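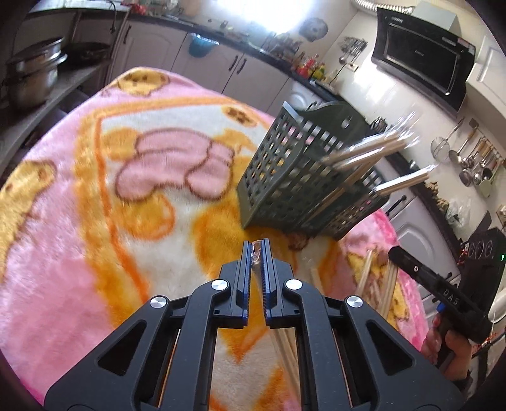
Figure 2. Chopsticks held above a table covered with a blanket.

3.2 Household interviews

The interviews were made in Dellville in June, with 116 households from the list of the Inis survey. We asked each person who usually cooks to tell us which eating tools are used at home, for which dishes, and who taught the children to use them. Carroll and Mac an tSaoi asked similar questions in Dolan, but only about holiday meals, so our answers can be compared with theirs only in part.

Chopsticks were named in 90 households, mostly for noodles and for small side dishes. In 14 of these they are also used for cooking, and then a longer pair is kept near the stove. The answers about children were less clear. Several parents said that the child learned at school, while the grandparents in the same home remembered it differently. We kept both answers in the table.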